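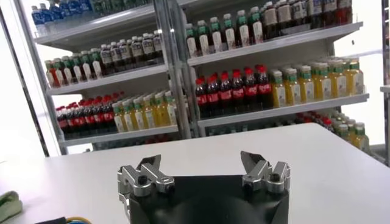

Silver fingertips, opened wide.

Home A–Z Stitches Fabrics Mending Contact

Appliqué

Appliqué is the sewing of one piece of cloth onto another for decoration, and I'll admit it's my favourite entry to look after (I've been doing it by hand for over 20 years!). The word comes from the French for "applied". You'll find it on quilts, banners, cushions and an awful lot of kids' clothes, where my mum used it mainly to hide holes.

There are plenty of methods, but two cover most home sewing. In needle-turn work you tuck the raw edge under with the tip of the needle as you go -- slow, lovely, hard on the eyes after tea. In fused work you iron the shape down with a bonding web, then run a satin stitch over the edge by machine. Reverse appliqué flips the whole idea, cutting away the top layer to show the colour underneath.
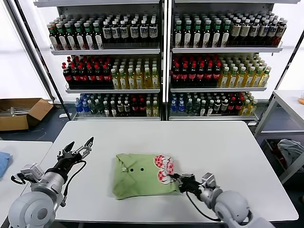
Beatriz Loureiro

Checks and ginghams are a classic choice for bows and hearts, and a contrasting edge helps them stand out from a plain ground. I cut mine a bit off the straight grain so the check sits on an angle, though Carolina Correia, who taught me at Hedmont, reckons that's asking for puckers.

Washing is where things go wrong. Prewash both fabrics, keep the machine at 30 degrees, and iron from the back over a towel. Felt pieces are fussier again and I've given them their own entry.

See also: Broderie perse, Patchwork, Satin stitch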